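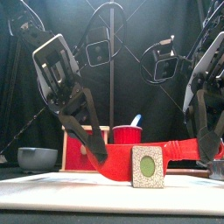 EQUIPMENT REVIEW GROUP — MINUTES
March meeting, Collcombe site, upstairs room
Reading time: 4 min

Start: 2:00 p.m. Quorum present.

1. Minutes of the last meeting

Approved with one correction. Under item 4, "lease" should read "lease with service." The chair signed the corrected copy.

2. Matters arising

The door to the loading bay has been repaired. The replacement power strips are still on order. The request for a second storage cabinet was turned down by the front office and will go back in with the fall budget.

3. Zellbridge two-arm kit: trial report

The kit is on loan for 30 days. Time left on the loan is 14 days. The bench lead gave the report.

The arms were set up on the short bench against the black backdrop, with the white platform in front. Both arms have two-finger grippers. The work so far has been handling of household and toy-type items: a red plastic tool with a ribbed handle, cups, a bowl, upright blocks, a decorated tile and a thin red rod. The group asked for mixed shapes at the last meeting and the bench lead considers this request met.

Setup took one morning. Most of that went to routing cables and getting the table height right. The printed guide covers the arms well but the section on mounting the cameras is thin, and two pages refer to a bracket that was not in the box. Zellbridge has been told and will send the bracket or a corrected page.

Two-handed holds, with one gripper at each end of a long item, were discussed at length. The operators find these harder to learn than single-arm work. One member felt the practice exercises should come earlier in the guide. Another asked if the arms could be locked together in software so that they move as a pair. The bench lead did not know and will ask.

Thin items were raised next. The question from the last meeting was if the standard fingers can close on something narrow without the optional fine tips, which are priced separately.

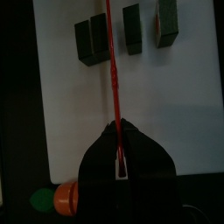
The bench lead's view is that the fine tips are not needed for the work we have planned. Two members would like to see flat items tried before that is settled — washers, cards, thin lids. It was agreed to add these to the list for the rest of the loan.

The wrist camera view was thought to be useful for training new operators. A member asked for the brightness over the platform to be turned down a little, as the white surface is tiring to look at for a full shift. No objection.

Noise was not considered a problem. The downstairs office has made no complaint.

4. Cost and terms

Three options were in the packet: purchase outright, lease, and lease with service. The service option includes replacement fingers and a yearly visit. The group leaned toward lease with service but did not vote. The Zellbridge quote does not say who pays return shipping if the kit goes back after the trial. The secretary will get this in writing.

The Brorketti quote came in after the packet went out and was handed around at the table. It is for a single arm only, with a second arm as an add-on, so it cannot be compared line by line. Brorketti will be asked to requote for a pair.

5. Training

Wilczyńska offers an operator course that can be held on site. The outline was well liked. Members asked if the course can be split over 2 afternoons so that the bench is not short-handed. If the kit is not taken, the course will be dropped.

6. Other business

Safety sheet for the short bench needs a new copy taped up. The old one has the wrong extension number.

The coffee fund is short again.

7. Actions

— Bench lead: try flat items, ask Zellbridge about paired movement, adjust lighting.
— Secretary: return shipping terms in writing, revised Brorketti quote.
— Chair: reply to Wilczyńska about split sessions.
— All: send comments on the trial report before the loan ends.

A vote on the kit will be taken at the next meeting if the quotes are in. Meeting closed at 3:30 p.m.

Shares: 2 | Comments: 0

Contact the secretary | Collcombe Equipment Review Group | Back to top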